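## Towel set: is grasp-point bias worth fixing before the next collection round?

**mfold_ops** wrote:

We are partway through the flattening and folding set on the Caldeira branch. 3930 demonstrations are logged. Before anyone schedules the January block I'd like opinions on start states.

Operators choose the grasp point themselves. When I plot first-contact position in towel coordinates, the distribution is narrow. Corners with the sewn tag are heavily over-represented. The policy has learned the same preference and hunts for the tag even when a better edge is exposed. On towels with no tag it hesitates for up to 6 seconds, then closes on a random ridge.

Two options:

1. Reweight at training time.
2. Script the start states and assign the grasp target to the operator.

I favor option 2.

---

**kd_servo** wrote:

Reweight first. It costs one evening. Scripted starts look balanced on paper and then you find every "random crumple" was made by the same person dropping the towel from the same height. We had that on the Teredier set and threw out 4 full batches.

Also, which start states are you using now? "Crumpled" means something different to each operator.

---

**mfold_ops** wrote:

Two classes at the moment: folded over, and bunched. Same cell, same towel, green felt.

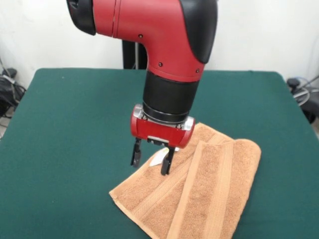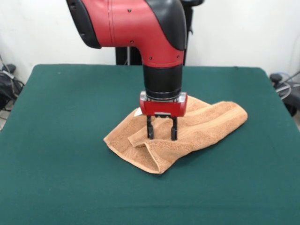
The label is set by the operator before the episode starts and never revised. So a folded towel that gets disturbed on first contact still carries the "folded" label to the end. I would rather drop the class label and store a coverage ratio per timestep, computed from the fixed camera. Tan on dark green segments cleanly with a plain color threshold, and I don't need a learned mask for it.

On the drop-height problem: agreed, it's real. Our script would draw from 7 preparation moves (twist, drag, flip and so on) and the person preparing would not be the person operating.

---

**lintfilter** wrote:

Coverage ratio alone won't separate those two classes. A towel folded once in half and a loosely bunched one can land on the same number. Add edge length over area, or keep the label as a second field.

I'd also question the threshold. It works until you change the towel. The Stenstead people collected on one cloth color, shipped a policy, and it failed on anything darker than the table.

---

**mfold_ops** wrote:

Fair on the ratio. I'll keep both fields.

The threshold is only for metadata. It doesn't feed the policy. If we change towels, I recompute it offline.

---

**kd_servo** wrote:

Still don't see why that rules out reweighting. You have 3930 episodes. Some fraction must start away from the tag.

---

**mfold_ops** wrote:

Some do, but they are mostly retries. The operator misses the tag corner, opens the gripper, and takes whatever is closest. Upweighting those teaches the policy to miss first. I tried it on a small split and the number of regrasps per episode went up.

---

**kd_servo** wrote:

OK, that changes my answer. Can you cut the retries at the gripper-open event and keep only the second half?

---

**mfold_ops** wrote:

In principle. The Tratis logger writes gripper width at a lower rate than joint state, so the cut lands late by a few frames — enough to include the start of the next approach. Interpolating helps with slow operators and does nothing for fast ones.

---

**lintfilter** wrote:

Cut on vertical velocity of the wrist. It reverses at the same point and you already have it at full rate. I have a script for this and will post it when I've removed our paths from it.

For new data I'd go with assigned targets, but leave a share of episodes where the operator picks. If every target is assigned you lose the information about which edges people find graspable, and on terry that is useful signal.

---

**mfold_ops** wrote:

That works for me. Plan for now: velocity cut on the existing retries, retrain, compare regrasp count against the current checkpoint. Assigned targets go into the January protocol with a free-choice share, size to be decided. One towel in the rotation will have its tag removed.

---

**kd_servo** wrote:

Make it two towels. If only one has no tag, the policy can key on that towel's wear pattern and your test tells you nothing.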